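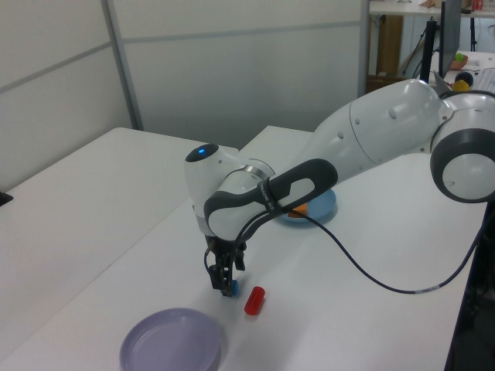

Hard water, a small boiler and a log book

We moved to Gronow in April, and the first thing I noticed was the kettle. Within a fortnight the base had a pale crust on it and the tea had a skin. The water company's page gives the supply as hard to very hard, depending on which borehole is in use that week. Our old flat had soft water, so I had never had to think about any of this.

The hardness of water is mostly dissolved calcium and magnesium. When the water is heated, the bicarbonate breaks down, carbon dioxide leaves and calcium carbonate drops out on whatever surface is hottest. In a kettle that is a nuisance. In a combi boiler the hottest surface is the plate heat exchanger, where the channels are narrow and a thin layer of scale makes a measurable difference to both flow and heat transfer.

The boiler here is a Gekar, fitted by the previous owners. The paperwork they left shows two services and no mention of scale. The hot tap in the kitchen ran well at first and then began to swing between warm and scalding when opened halfway. This is a known pattern: the burner fires, the exchanger passes heat poorly, the sensor overshoots, the burner cuts out, and the cycle repeats. A worn flow sensor can produce much the same symptom, so I did not want to pay for a new exchanger on a guess.

I started a log instead. For each entry I wrote down the cold inlet temperature, the hot outlet temperature once it had settled, and the time taken to fill a marked bucket. I also noted the meter reading. The first was 2,415 and I mention it only so that I can find the page again.

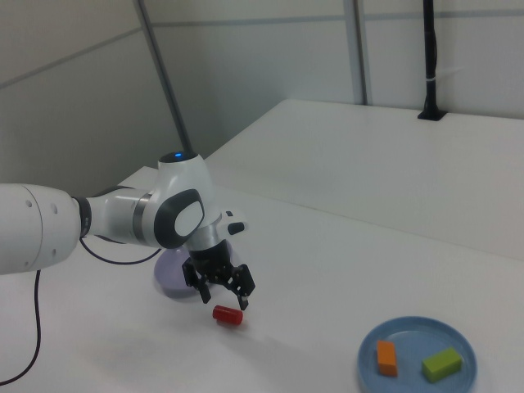 Page last changed: 16/06/2019

The log showed two separate things. The fill time on the hot side was much longer than on the cold side, more than I would expect from the boiler's own flow restrictor. And the swing got worse at low flow and almost vanished with the tap fully open. Both fit a partly blocked exchanger. Neither proves it.

A heating engineer isolated the exchanger, took it out and flushed it with a descaling acid. The rinse came out cloudy, then grey, then clear. He also pulled the inlet filter, which was half full of grit and had probably been so for years. I would have liked to test the two faults separately, but I was not going to ask him to put a dirty filter back. Fill time came down by a good margin and the outlet temperature now holds steady at half flow.

That left the question of stopping it coming back. The choices for a house this size are a proper ion exchange softener or some sort of conditioner. The softener swaps calcium for sodium, needs salt and a drain, and takes up most of a cupboard. The Nindov unit I looked at would fit under the sink if we gave up the bin.
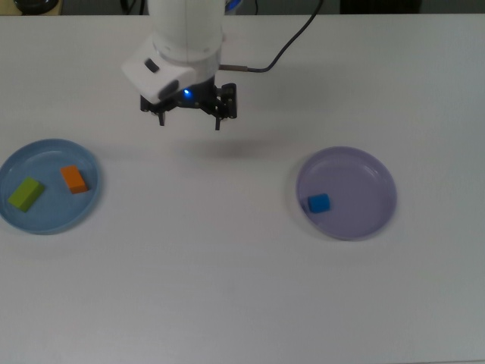

Conditioners are harder to judge. The Flikton is a phosphate dosing cartridge that goes in the cold feed to the boiler, and the principle is sound enough – polyphosphate interferes with crystal growth, so less scale sticks. It does not soften the water and does nothing for the shower screen. The clamp-on magnetic sort I have left alone. I could not find a test of one that gave the flow rate, the hardness and the temperature all together.

I went for the cartridge, on cost and on cupboard space. It sits after the stop tap on the boiler branch only, so the kitchen cold tap is untouched. There are isolating valves either side, which I would fit again without hesitation, and the housing needs enough clear height below it to drop the bowl. I got that wrong at the first attempt and had to move the bracket up the wall.

The kettle still furs up. Citric acid, a spoonful in half a kettle of water, brought to the boil and left for twenty minutes, clears it. I am keeping the log going with one entry a month, bucket and thermometer as before, and the next cartridge is already in the drawer under the boiler.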